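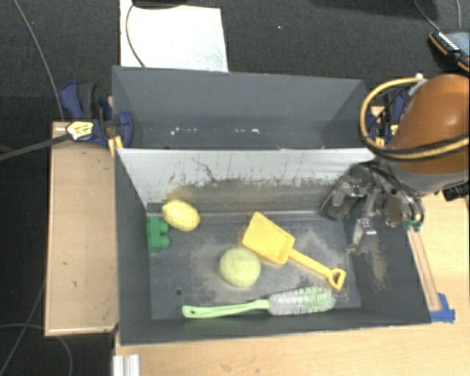 Attachment 1: cell 6, front compartment, five items, gripper empty.

Ticket 401
Site: Cladanach returns hall
Opened by: Marta Tymoshchuk, returns desk
Assigned to: Sakda Limsakul, Jekden support
Priority: Medium (was Urgent, was Low)
Status: Open

Marta Tymoshchuk, 7:40 am
Cell 6 has paused itself again with "operator confirm item" on the screen. There are five things in the bin: a lemon, a green toy block, a yellow toy shovel, a ball and a bottle brush. I confirmed the item. It asked me to confirm the item. We have been doing this since the start of shift and I think one of us is enjoying it.

Sakda Limsakul, 8:15 am
Thanks Marta. Which item does it highlight when it asks?

Marta Tymoshchuk, 8:22 am
The brush. Sometimes the shovel. The grip end of the shovel is right over the bristle end of the brush, so maybe it thinks I sell a combination tool.

Sakda Limsakul, 9:05 am
That fits. Overlapping items score low and go to the operator. Please separate the two by hand (cell in HOLD, gate open) and restart the pick. Also, could someone wipe the divider? The lower half is pretty smudged, and the camera model was trained on a clean one.

Tarık Yurt, 9:31 am
Second shift here, in early. Moved the brush, wiped the divider. Most of the smudges are scuffs and they're staying. It picked the lemon, then asked me to confirm the lemon.

For the record, my job title changed to "exception handler" in October. Before that I took things out of bins. Now I stand next to the thing that takes things out of bins and tell it yes. My feet hurt the same amount.

Sakda Limsakul, 10:12 am
Understood. Confirm threshold on cell 6 is set to 64. Did anyone change it?

Yaroslav Pylypenko, 10:40 am
I did, after it put a ball in with the kitchen goods -- raised it on all the cells. Nobody complained except everybody.

Sakda Limsakul, 11:02 am
Please put cell 6 back to the default and leave the others alone for now. I'll pull the log for the last 1000 picks.

Marta Tymoshchuk, 1:18 pm
Default restored. Three prompts since lunch, all for the shovel, which is fair. Tarık has asked for a stool. Is that a Jekden ticket or a separate one?

Sakda Limsakul, 1:26 pm
Separate one. Facilities, I think. Leaving this open until I've read the log.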